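Rutgate > Who we are > About Hindulberg

About Hindulberg

Hindulberg makes furniture for the first two yards inside your front door. That is the whole catalog. We do not make beds, we do not make dining tables, and we have turned down a very nice couple who wanted a bookcase. What we make is shoe racks, benches you sit on while you fight with a boot, and a narrow shelf for mail that you plan to open soon.

The company started in a rented unit on the Rutgate side of the canal, with one table saw and a heater that worked in September and then took the winter off. The first product was a coat stand. It fell over. We sold a few anyway, to relatives, and they still bring it up at holidays. The second product was a shoe rack, and it stood up fine, so we kept making it.

What we think about all day

Mostly shoes, and where people drop them. We have visited a lot of hallways, and the pattern is always the same. The good shoes go on the rack. The everyday shoes go next to the rack. The slippers are in another room, one at a time.

Our view is that a rack has to be easier to use than the floor, and the floor is a tough competitor. It is large, it is free, and it needs no assembly. So our racks are low and open at the front. There are no doors, because a door is one more thing to do in the evening with a bag of groceries in each hand. We tried a version with a flap. People put things on top of the flap.

The range

The Baláž is the two-level rack and the one most people know us for. It goes flat against a wall and holds what a normal household wears in a normal week, which customers always guess wrong, in both directions. It comes in light wood. We offered a dark stain for a while and it showed every speck of dust that has ever blown into a hallway, so that was that.

The Briser is the bench. It is as wide as one adult and one backpack. Underneath is a single shelf for the boots you would like people not to see. It is heavier than it looks, and the delivery crew has asked us to mention this.

Both come with 5 years of cover on the joints. The cover does not extend to dogs. We did think about it, and then we met some of the dogs.

The slipper question

Every rack we sell seems to end up as a slipper rack sooner or later, and we have stopped fighting it. Slippers are awkward tenants. They are soft, they flop, and the fluffy kind spreads out like it pays rent. A dress shoe will stand where you put it for a month. A slipper has to be put back several times a day by somebody who is half asleep.

So we test with slippers now. They go on and off the shelves toe first, heel first and sideways, and if one slides off the front, the shelf goes back to the bench for another look. Our house rule is plush and slides up top, plain pairs below. You are free to ignore it. Our own office does, most afternoons.

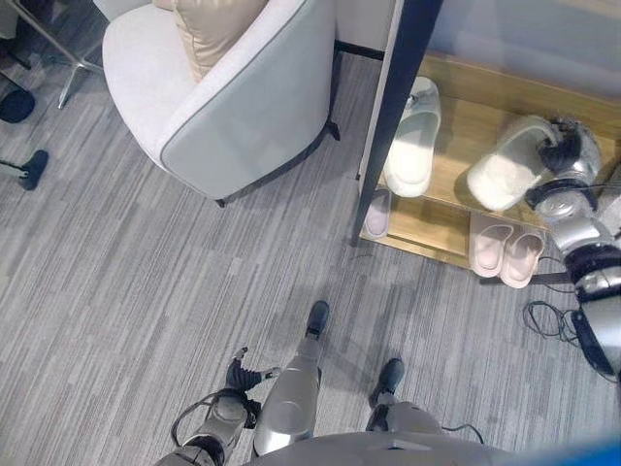

Slippers on both levels, with the fluffy one held by the heel on the upper shelf.

How we work

There are five of us, plus whoever is helping with packing that week. Orders leave the shop in three weeks, a little longer before the holidays, when the whole country remembers that guests have feet. Every rack ships flat with the screws in a paper bag, and we put a spare screw in each bag. Please do not write to tell us there is one left over. We know.

If you want to see the furniture first, the showroom is at the front of the Rutgate workshop and opens at 10 a.m. Ring the bell and give it a minute - the saw is loud. Shoes off at the door, please. There is somewhere to put them.

Related pages
Baláž shoe rack: sizes and care
Briser bench: delivery notes
Measuring a narrow hallway
Spare parts and screws
Visiting the Rutgate showroom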